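Food & Drink | Features

The summer I got fussy about water

I never meant to become a person with opinions about water. I grew up on the tap, the hose and whatever was left in the bottom of my brother's soccer bottle. 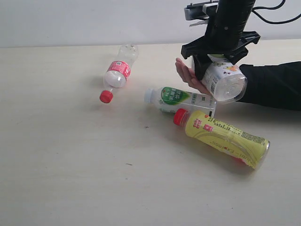 Then last August I spent a week in Drellalitz, a spa town with 2000 residents and more springs than parking spaces, and I came home impossible to live with.

The first one I tried was the Elley spring, down a flight of mossy steps behind the post office. It tasted like I'd licked a gate. I drank the whole cup out of politeness, because an older man was watching me and nodding, and then – I can't explain this – I wanted another one. By the third day I was getting up early for it!

My guide to all this was Maarten Stevens, who runs tastings in the back of the Zariņš bakery and charges less than I'd pay for a sandwich at home. He pours everything at room temperature. Cold hides the flavor, he told me, and ice is for people who don't like water. (I like ice. I kept quiet.) We went from soft and almost sweet to something with 795 milligrams of minerals per liter, chalky at first and then salty right at the back of the tongue. The woman next to me said it reminded her of her dentist. She bought two bottles.

Back home I tried it on my friends, with rye bread between rounds and our own tap water slipped in as a ringer. The tap came second, which made my husband unbearable for a week. I still keep a case of something fizzy in the garage for guests, but most evenings I fill a jug at the sink, leave it on the counter for an hour and drink it with dinner. It's pretty good. It could use a little more gate.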